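Re: [interferometry] Sokol drift result, second look
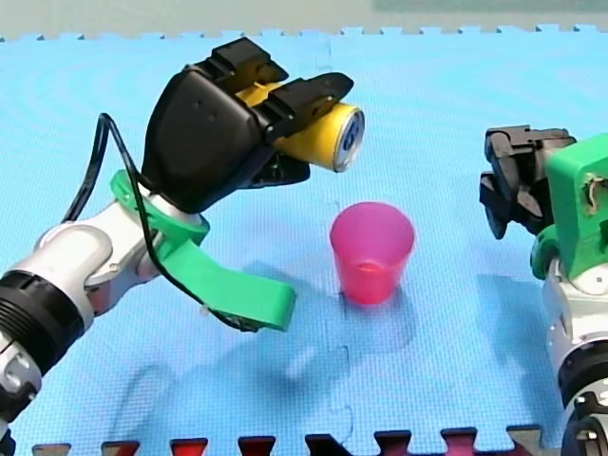 Pink cup on the blue mat

The earlier message said:

> The Sokol group now has 785 usable runs, and the phase drift survives
> every cut they tried. Gellance fitted the same data on their own and
> got the same slope. I think we should start taking a light scalar
> field seriously as the source.

I've read the note twice and I'm not there yet. 785 usable runs out of 1504 means nearly half were thrown away, and the only explanation given is "poor contrast." Contrast drops when the vacuum chamber warms up. So does the phase, or at least it did in the Mamport setup, where we chased a very similar slope for most of a winter and ended up blaming a mirror mount.

As for Gellance, they started from the cut data. Two fits to the same surviving runs will agree whether the physics is new or the heater is bad.

What I'd like to see before anyone writes down a coupling constant:

- the drift in the rejected runs, plotted on the same axes
- the temperature log for all 270 hours – the note shows 60 of them
- one stretch with the source mass pulled back

Nestley offered to run the third of these in August if somebody sends them the timing file. Has anyone done that? I asked last month and got no reply.

I'd also drop the word "survives" from the abstract. Four cuts on one variable is a thin test.

3 replies | 0 shares
List archive | Contact the list owner | Back to top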